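Teaching the arms at Lenmont

I've had my hands on these arms since March and I'm still not bored! This page is where I put pictures from our sessions, where one of us drives the robot by remote control and it records every move, so it can have a go on its own later. Rochelle Henare set up the controls, and she's far better at it than I am (1251 recordings to my 600, and yes, she does bring it up).
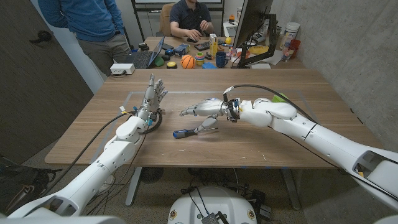 Both hands over the table, screwdriver just under the right thumb.

The screwdriver job is the one I love and dread. You have to bring the thumb down slowly, then roll the wrist - go too fast and the handle skids off and you start again. My best run on Tuesday was 3 good pick-ups in a row, which I was very pleased with until Hedvika Kopecký sat down and beat it before her tea was ready.

Next up is passing things from one hand to the other. More pictures once I've stopped dropping everything - if you'd like a turn at driving, drop me a line!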